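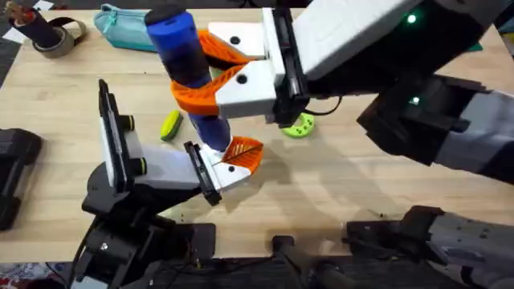 A oficina partilhada Tollon quer acabar com a tralha nas bancadas até outubro. O plano chama-se Fledus e promete um lugar fixo para cada objeto, do rolo de fita à esponja. Já foram etiquetadas 921 peças, diz a direção, que não explica quem vai mantê-las no sítio quando passar a novidade.

A ideia vem da oficina de Zastholm, onde um sistema parecido custou 700 euros em caixas e etiquetas. Os resultados nunca foram publicados. Na Tollon fala-se em «menos tempo perdido à procura de coisas», mas ninguém mediu o tempo que se perdia antes – e sem isso a promessa vale pouco.
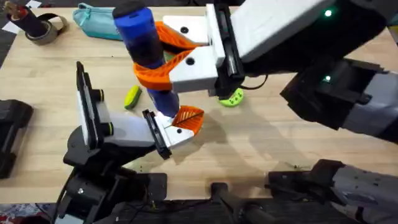

Uma utilizadora da oficina contou que, na última arrumação, passou uma tarde atrás de um estojo que sempre tinha ficado em cima da mesa. «Estava tudo muito bonito e eu não encontrava nada», disse.

A sala Illés é a primeira a entrar no plano. As regras ocupam 2 páginas e preveem que os objetos pequenos sem dono conhecido vão para caixas com tampa. Ficam por classificar 114 peças, entre elas várias que, segundo a própria lista, «não se sabe para que servem». 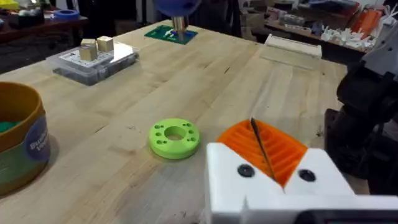
Bancada de madeira com um anel verde-lima, uma placa de circuitos e dois cubos pequenos em cima de uma caixa de plástico.

A direção promete um balanço no fim de outubro, sem dizer que critérios vai usar.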